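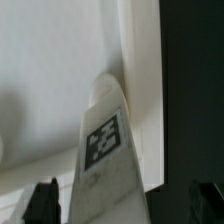

I gave up on the old mattress in October. It had a dip on my side that I could have kept soup in, and I was waking up at four most mornings with a sore hip. I had put off replacing it for a couple of years, mainly from dread of the shopping.

My budget was $500 for a queen, delivered. I started at Hinds, the furniture store out past the car wash, where I bought my couch. They had two mattresses I liked lying on. The cheaper one was $571 before delivery, and they wanted extra to take the old one away. The salesman was pleasant and left me alone, which I appreciated. I lay on each one for ten minutes with my shoes hanging off the end, then went home to think.

I don't trust ten minutes in a store very much. Everything feels good after the mattress I had. So I spent a few evenings reading about foam density and coil counts, and I can't say I learned a lot. Firmness has no standard scale. One company's medium is another company's firm. The only useful thing I picked up was to look at the return terms first and the mattress second.

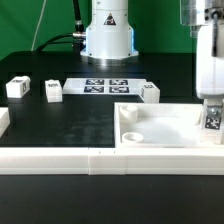 Two brands made my short list after that, Larkalow and Kiltex. The Kiltex had a longer trial but you had to pay for the pickup if you sent it back, and the fee wasn't listed anywhere I could find. I wrote to ask and got a form reply with a coupon in it. Larkalow gave 90 nights and free pickup, and the page said so in one plain sentence. I ordered the medium firm one. It came in under budget with enough left over for a new mattress pad.

It arrived rolled up in a box that was heavier than I expected. Getting it up the stairs by myself was a mistake and I would ask for help next time. I cut the plastic on the bed frame, it puffed up, and I left the window open for the afternoon. There was a smell, a bit like new sneakers. It was gone in three days.

The first week I slept worse. My shoulder hurt, and I was half ready to start the return. The booklet said to wait a few weeks, and I took that for sales talk, but the shoulder did settle down in the second week. The hip got better sooner than that.
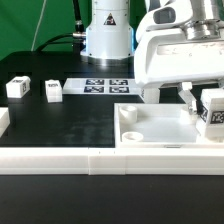
I also changed the pillow, so I can't say how much of this is the mattress. My old pillow was too tall once I stopped sinking into the dip. I swapped it for a flat one from Buvik that I already had in the guest room. It is nothing special and the cover is a little scratchy, but the height is right.

Getting rid of the old mattress took longer than buying the new one. The city will pick it up from the curb if you book a slot and put it in a bag, and the bag has to be the kind they sell at the hardware store. The first slot I was offered was three weeks out. It stood in the hallway until then and I walked around it sideways with the laundry.

I'm on night 47 now. I sleep until six most days, sometimes later. The edge is softer than I would like when I sit down to put on socks - that's my one real complaint - and fitted sheets from the old bed are a little loose on it. I'll probably buy one new set and keep the old ones for the guest bed.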